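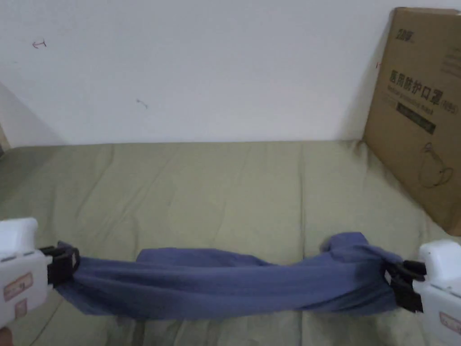
Folding on the Bed: Notes on the November Linen Review

The annual review of household linens was carried out in November and took 29 minutes longer than planned. Readers of this blog will recall that last year's review was conducted at the dining table. The bed has since been adopted as the standard work surface, with the olive-green sheet left in place and the pillows removed.

Method

Each item is held by both ends and drawn out above the sheet before it is laid down. Blue-violet fabric is handled in the same manner as every other color. Where a piece has twisted along its length, it should be stretched sideways, lowered, and opened from the middle outward. Pulling harder on a twisted piece only tightens the ends.

Items are then folded in half, in half again, and in thirds. Tavion Szabo has written to object to the thirds. His objection is noted, and the shelf remains 15 inches deep.

Storage

Cardboard boxes continue to be used for anything awaiting a decision. A box may lean against the wall while work is under way, provided that it does not block the closet door. Nine items were set aside this year, among them the Illitz bath mat, which has shed since the day it was purchased.

Wian Coetzee has asked whether the guest linens will be reviewed separately. They will, in the spring. Until then they remain on the top shelf, behind the spare blanket.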